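Ticket: Stats feed shows Grormont with two head coaches
Opened by: Idalina Bragança, Durkham Rugby League
Product: Barros match center
Priority: Normal (I asked for High, the form disagreed)
Opened: 22 September 2021

Our match center has been listing the Grormont first-grade side under both the old coach and the new one. The old one left at the end of last season and has been golfing ever since. According to your feed he picked the team on the weekend, and lost.

What I've tried so far:

Removed him in the club admin screen. Saved. He came back overnight, which is more loyalty than he showed the club.

Cleared the page cache. No change.

Set an end date on his contract record. The page then listed him as "Head Coach (former, current)."
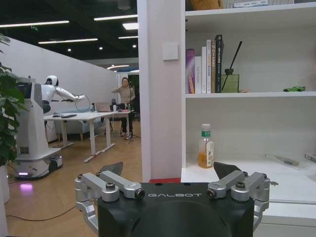
Logged out and in again as the league admin in case it was a permissions thing. Same result. Exported the staff list to a spreadsheet and he is only in there once, with the right end date, so the bad copy must be on your side or in the nightly import.

Reply from support:
Thanks Idalina. Can you tell us if the club was ever merged or renamed in the system? Old coaches tend to hang on when two club records share a short code.

Reply from Idalina:
Funny you should ask. Grormont took over the Valoswood juniors two seasons back and somebody made a second club record for them. Both use GRO. I didn't make it, but I have a fair idea who did and he's on the golf trip too.
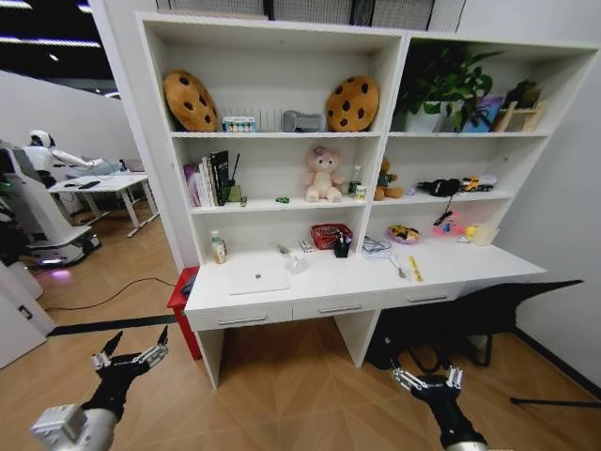
The second record has 54 players attached, a fair few of them now old enough to drive themselves to training. I'd rather not lose their match history, because the parents can recite it and will check.

Reply from support:
Understood. Please don't delete anything. Change the short code on the junior record to GRJ, then turn off the nightly import until we've run the merge from here. Player history follows the player number, so it will survive.

Reply from Idalina:
Code changed, import off. The coach is still there but now only on the away fixtures. I'm choosing to call that progress.
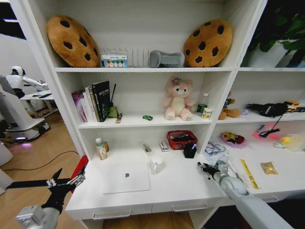 Will the ladder be wrong while the import is off?
Ladder points come from the scorecards, so they'll keep updating as long as results are entered by hand. Only the staff and squad lists are frozen.

Update from support:
Merge run on our side. 600 fixture rows re-pointed to the correct club. Please turn the import back on and check in the morning.

Reply from Idalina:
One coach, the right one. His photo is still the old fellow's, though. Same ticket or a new one?

Status: Pending, photo sync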